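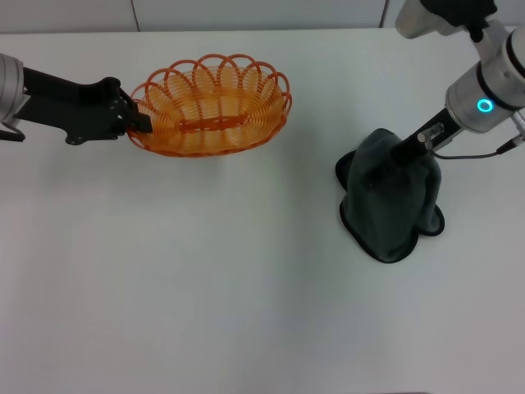
By Yesenia Cuevas
Last updated: December

How to judge a towel-in-basket demo

Every few months a firm sends me a clip of a robot tidying something, and every few months a reader asks whether it's time to buy one. My answer is still no. But you needn't take my word for it. You can test the claim yourself with one towel, one basket and a bit of patience.

Step 1. Do the chore by hand first. Put a basket at one side of a table and a small towel at the other. Hold the rim with your left hand, pick the towel up with your right, drop it in. Now do it 10 times and notice how little you think about it. You shift your grip, you tuck in a corner, you shake out a fold. A machine has to be told or taught all of that.

Step 2. Look at how the cloth is gripped. A pinch from the top gives you a peak with everything else hanging off it. That's fine for lifting. It's poor for placing, as the loose edges land wherever they like. Ask to see the same towel picked up by a corner.
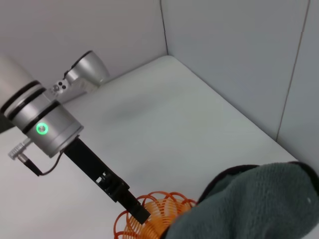

Photo: Cristóvão Cardoso

Step 3. Check what the other hand is doing. Holding a light basket still is half the job, and plenty of sales clips get round it with a heavy bin. Two arms working together is a fairer test, and I give credit for it. Then ask for a basket with a different rim -- tall, soft, or with a lid -- and see how keen they are.

Step 4. Define "done" before you watch. Mine is strict: all of the cloth inside, no hem over the side, basket where it started. Evitz, who sell the Pultari laundry system, count a towel as put away once the gripper lets go. By their rule the Pultari managed 300 towels in a trial. By mine it managed 64. Same towels, same machine.
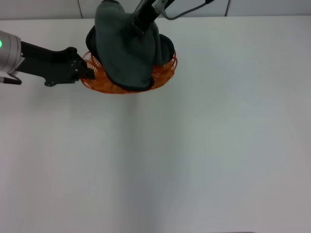

Spillage over the rim matters more than it sounds. One towel with its edge hanging out is nothing much, but put four more on top and the pile slides. At home you'd push it down with your palm without looking. Ask whether the machine checks its own work and has a second go, or simply moves on to the next item.

Step 5. Mess up the table. A bare white surface is the kindest place a robot will ever work. Add a sock, a mug and a phone charger. When I asked Nyarko to try this with their machine, they offered me another date.

Step 6. Time the whole chore, including setting up and any help from a person. Leave nothing out. If someone has to lay each towel ready, write that down as well.

If a machine gets through all six, write to me and I'll come and watch. Bring your own towels -- I'll be bringing mine.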